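How I Break In New Running Shoes (Without Wrecking My Feet)

I used to pull new shoes out of the box, lace them up and head straight out for my long run. I did this for years! Then I bought a pair of Costigan trainers for the Hekdale half, wore them for ten miles on day one and spent the next week walking around the house in flip-flops. So now I have a routine. It's slow and a little boring, and I haven't lost a toenail since I started it.

What you'll need

Your new shoes
Your old shoes (don't throw them out yet)
The socks you really run in
A marker pen
A small backpack or gym bag

Step 1: Wear them around the house

Put them on in the evening, when your feet are a bit bigger than they were at breakfast, and keep them on for 30 minutes. Do the dishes, go up and down the stairs, stand on one leg if you're that kind of person. If anything pinches or rubs now, it's going to be so much worse at mile six. Most stores will still take them back at this stage, so keep the box and stay off the sidewalk.

Step 2: Write the start date on them

I write the month on the inside of the tongue with a marker. My current pair says August. I also start a new line in my running log – I use Filteo on my phone, but a notebook on the fridge works just as well. My last pair got to 714 miles, which is way too many, and I only know that because I finally added it up after my shins started complaining.

Step 3: Sort out the laces

Factory lacing is almost always too tight over the top of the foot (at least for mine, I have high arches). Take the laces out down to the bottom 2 holes and start over, with your foot in the shoe and your heel pushed all the way back. If your heel still slips, use the extra hole at the top to make a little loop on each side and thread the lace through it.

Step 4: Do one short, easy run

Go for 2 miles, flat, at a pace where you could chat the whole way. I do mine on the path by the Flemby reservoir, mostly because there's a bench at the halfway point where I can stop and fiddle with the laces. Don't do hills and please don't do intervals. When you get home, take your socks off and look for red spots.

Step 5: Take both pairs with you

For the next couple of weeks I swap back and forth, new shoes one run and old shoes the next. On longer days I drive to the trail, start in the new ones and leave the old ones in my bag in the car, so I can change if something starts to hurt. Any bag will do as long as both shoes fit and you don't mind mud in it. 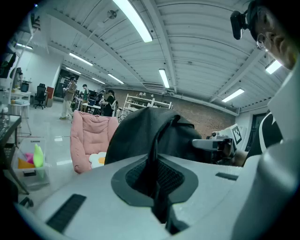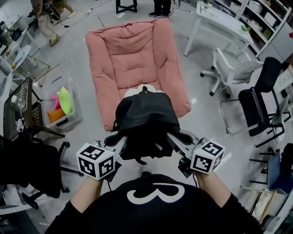

Step 6: Build up to your long run

Once you've had four or five runs with no hot spots, add a couple of miles each time. I don't race in a pair until I've done one proper long run in them and felt 100 percent fine the next morning. If you still have numb toes or a sore arch by then, the shoe probably isn't right for you. I know that's annoying when you've paid full price – I gave my Costigans to my sister in the end, and she loves them.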